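May 19, 2024

Notebook, drawer rig, Motness bench

Reran the ablation on the Denonholm relabelling method because I don't believe the number in our own draft. Writing it down before I talk myself round again.

Background, for whoever picks this up. The claim is that if you chop the long demonstrations into short pieces and relabel each piece with where it ended up, the policy gets better at chaining: open the lower drawer, put the orange in, shut the drawer, without ever having been shown the three in that order. The draft says 70 per cent success on the full chain against 50 for plain cloning on the unchopped demos. Everyone liked that figure. I liked it too until I went back through the logs and saw how the starts had been set.

The trouble is the drawer. In the original runs whoever was resetting the rig pushed the lower drawer shut by hand between trials, and by the look of the joint readings it was often not quite shut. A drawer that starts a finger's width open is a different problem. The gripper can get behind the lip and pull, no need to hook anything. The front has no handle, so from properly closed the arm has to work the top edge of the panel, and that is the hard bit of the whole task. If the relabelled policy happened to get more of the easy starts, there goes most of our gap.

I can't prove it did. The reset positions were only logged from the second batch onward. For the first batch we have the video from the head camera and nothing else, and you can't judge a few millimetres of drawer from up there with the reflections off the top.

What I did today

Same checkpoint for both policies as in the draft, no retraining. Drawer closed against the stop every time, checked by pushing until the reading stopped changing. Orange and bowl on the top, orange towards the middle, bowl towards the back left corner, positions jittered by the usual script and then placed by hand on the printed offsets. The order of the two policies was shuffled so that I wasn't doing all of one in the morning and all of the other when I was tired. I did know which was which while scoring, which is bad, and I should get somebody else to score from the video.

Scoring split into stages this time, drawer open / fruit grasped / fruit released inside / drawer shut. The draft only reports the final tick.

What came out

The relabelled policy is still ahead on the full chain but by a good deal less, and nearly all of the lead is in the last stage. On opening the drawer the two are the same as far as I can tell. That is awkward, as the text in section 2 says the benefit comes from "reusable opening behaviour". I see no sign of that. What I see is that plain cloning sometimes stands about after letting go of the fruit and doesn't go back for the drawer, and the relabelled one mostly does go back. Fine, that's a real effect, but it's a smaller and duller claim than the one we wrote.

Also seen on both: when the opening stage fails it fails the same way. The fingers slide down the front and the arm carries on with the rest of the motion as though it were holding something. There are scuffs on the closed upper front in the place you would expect if it had been going for the wrong panel, though they could be old. No way to tell now. Should have taken a photo of the cabinet on the first day.

Glare. The glossy top throws curved streaks under the ceiling lights and I'd half convinced myself that the grasp failures lined up with the orange sitting near one. Went back through the grasp stage with that in mind and it doesn't hold up. Some failures near a streak, some nowhere near. Leave it out of the paper unless someone does it properly with the lights changed.

Gripper closing force left where it was. I know the Tarawneh notes say to lower it for fruit. One change at a time.

Things I am still unhappy about

The relabelling picks its segment ends with a threshold on joint speed. I set that threshold last August by looking at a handful of demos until the cuts looked sensible, and I looked at drawer demos. So the method has been tuned by eye on the task we report. Cloning got no such help. A fair comparison would fix the threshold on the Stostari tabletop set and never touch it again, and I'd put money on the gap shrinking further.

Seeds. Two per method is not enough to say anything, and the draft's error bars are over trials and not over training runs. Those are different things and a reviewer will spot it. I would. It needs at least 7 each, which on the current machine is roughly a fortnight of training if nobody else is in the queue.

One object. An orange is a kind object, it goes into a gripper from any side. We had the bowl on the table all along and never once asked either policy to put the bowl in the drawer, though there are bowl demos in the data. If the chopping really gives you pieces that recombine, then "bowl into lower drawer" ought to come out above chance. Try it tomorrow, both policies, before any more writing. If neither can do it I want the word "compositional" out of the title.

To do

Stage scores into the shared sheet, including the failed opens.
Blind rescoring of today's video.
Threshold from Stostari, retrain, no peeking.
Log the drawer reading at reset, always – and stop the run if it isn't against the stop.
Reword section 2. For now, "improves completion of the final stage" and nothing grander.
Tidy the floor on the left of the cabinet.
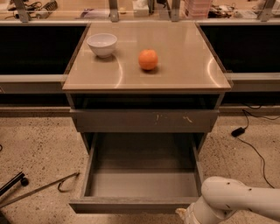
Head camera. Lower drawer open, orange and bowl both still on top.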